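**Dotach parcel-handling kit: progress report to Brimmont**
22/07/2018, prepared by I-hsuan Ng
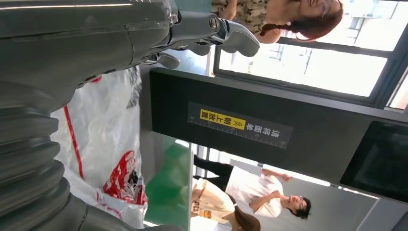 *Fig. 1. Dotach arm with a bagged parcel at the sorting or scanning panel. The label on the panel asks for the waybill face up.*

You asked in June for a shorter report with fewer adjectives. I have done what I can.

## Where we are

The Dotach kit from Clukitz is assembled, powered and picking up parcels. The brochure says a site can go from crate to first pick in an afternoon. We don't know which afternoon they had in mind, but ours had several mornings attached to it. Most of the delay was the mounting plate, which arrived drilled for a different base, and the replacement, which arrived drilled for the same different base. Lok-yiu Ko redrilled the second one in-house and we have stopped writing to Clukitz on the subject.

## Picks so far

The agreed trial is 2,000 picks on mixed parcels. We have logged 1,908. The remainder are being held back for the new gripper settings, so that we have something to compare the old ones against.

Boxes are dull, and I mean that as praise. The arm takes them, turns them and puts them down where it should. We ran a block of 100 boxes and a block of 100 plastic bags back to back, and the notes on the boxes fit on a sticky note. The notes on the bags do not.

A plastic bag has no fixed shape and changes its mind on the way up. The fingers may get a good hold on the plastic and none at all on what's inside it. Getting the waybill face up is harder again, as a creased bag tends to fold over the part you want to read. The sorting station is very clear about which way up it wants things. The kit's stock software treats this as a preference.

## What we changed

- Slower closing speed on soft parcels. Fewer dropped bags, longer cycle.
- A second look at the parcel after the lift, before it is placed.
- Sin, the planning module sold with the kit, now runs with its "confident" mode off. With it on, the arm was quick, decisive and frequently wrong.

## Clukitz support

Polite and prompt. The answer to our first four tickets was to update the firmware. The answer to the fifth was to go back to the earlier firmware, which did fix it. The manual has a good chapter on cleaning.

## Money

On budget apart from the drill bits, which Lok-yiu has declined to claim for. The optional suction head has not been bought. I'd like to keep that line open until the bag figures are final.

## Next

1. Finish the trial picks with the new settings.
2. Rerun the bag block with heavier contents.
3. Send you a recommendation on whether to lease or return the kit. At present I lean toward a lease for the box line only, with bags staying on the manual bench.

We need a decision from Brimmont on the suction head before item 2. A one-line email will do.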